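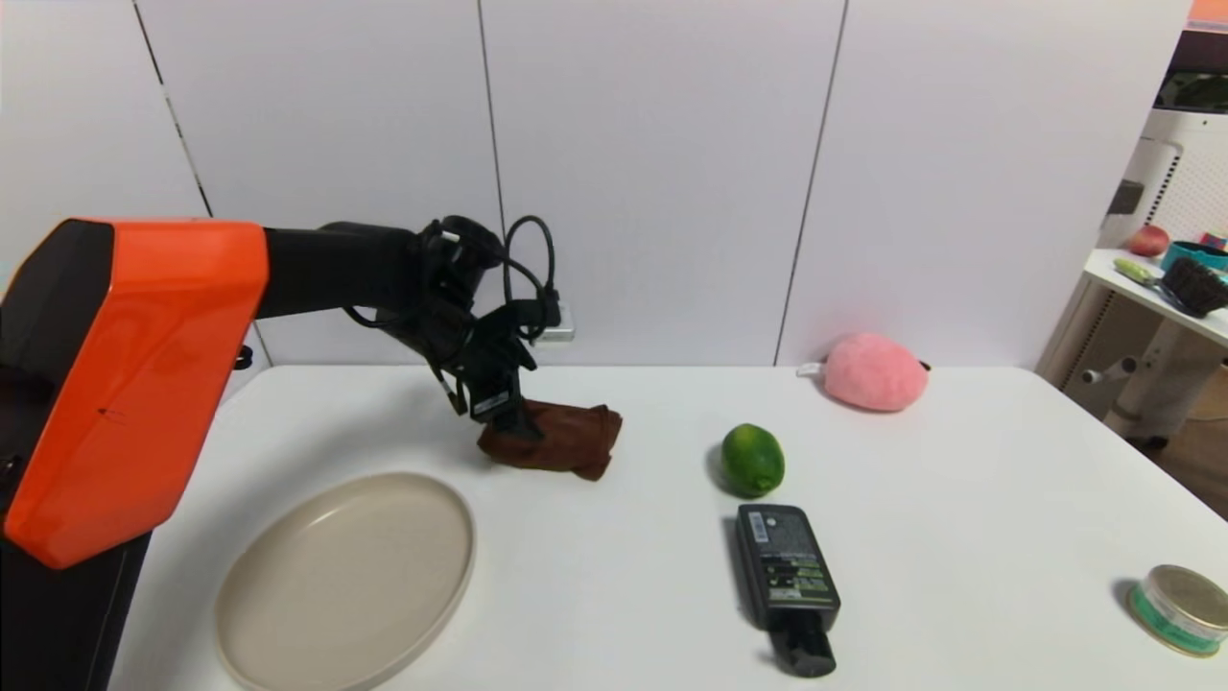 The white table, Monday, before anything found its proper home.

May 15, 2023

I told myself I'd write in here every day this month and it's now been a week and a half, so let's call this a fresh start! Tea next to me, feet up, kitchen more or less under control. More or less.

The big event of the day was the table. I've been dumping things on it since we moved in back in February, and it's gotten to where we eat dinner on our laps in front of the TV. Nelli Kauppinen is coming for lunch tomorrow (she's the one from my old office, the one with the laugh) and I can't very well hand her a plate and point at the couch. So after work I put the radio on loud and went at it.

I love that table when I can see it. Plain white, with that soft rounded edge along the back, and wide enough to roll out dough if I ever get back to rolling out dough. It shows every crumb, of course. My sister says I should put a cloth over it and I say what's the point of a white table then, and we go around like that every time she visits.

The brown cloth was the first puzzle. It was all in a crumple and it's really more of a reddish brown when the creases catch the light, a nice warm color, and I couldn't for the life of me remember what it came with. A napkin? Part of that set from my aunt? I've got a drawer for dish towels and a drawer for good napkins and I stood there going back and forth between the two like it was a major life decision. Dish towels won. I'll fold it properly when I do the ironing, whenever that is.

The big beige plate is staying out. I've used it for pancakes, for bread, for keys (bad week), and I've decided it's going to be the fruit plate from now on, right there at the front where you can grab something on your way by. The raised rim is perfect for it, nothing rolls off. So far the fruit consists of one lime. One! A very pretty one, shiny and green, but it does look a little lonely. I've put pears and bananas on the shopping list, and more limes, and I want to make that cold noodle salad for Nelli if I can find the good fish sauce.

Then there was the black bottle lying on its side, which made me nervous even with the cap on. I have a thing about bottles lying down. I once lost a whole shelf of the pantry to soy sauce and I can still smell it if I think about it too long. This one got stood up, wiped off and put in the cupboard with the others, label facing out. The label has the tiniest print, all in white, and I had to go get my glasses and then got distracted by the mail and never did read it.

And the pink fuzzy thing! I can't be stern about the pink fuzzy thing. It's round and bumpy and shaped like an egg, and it's been sitting back there by the wall like it pays rent. The little white tag is still on it too. I got the scissors out and then put them away again. What if I decide to give it to my niece? She turns four this summer and she loves anything you can squash. But I've gotten used to seeing it when I come in for coffee in the morning, so she may end up with a book.

Took a break around the lime stage to look at my steps, and I'd done 3206 without leaving the apartment. I was aiming for 3000, so that was my excuse to sit down for a bit with a cookie. Then I wiped the whole table end to end with warm water and a drop of dish soap, dried it with an old T-shirt, and stood there admiring it way longer than I should have.

Other things. Paid the water bill. Called Mom, who has opinions about my curtains. Looked at a shelf from Skumard online for the wall over the counter, but it was 185 dollars before shipping and I closed the tab fast. I might ask my brother to put up a plain board with brackets. He still has my drill anyway, so he'd have to bring it back, two birds and so on.

Tomorrow: noodles, pears, the good glasses. Nelli gets here at 12 and she's always early, so really 11:45. I need to vacuum under the table too, I looked down there tonight and then pretended I hadn't.

Going to bed. The lime's on its plate and I left the little light on over the stove.

Filed under: Home Days, Kitchen

12 comments | Share this entry

Contact | Back to top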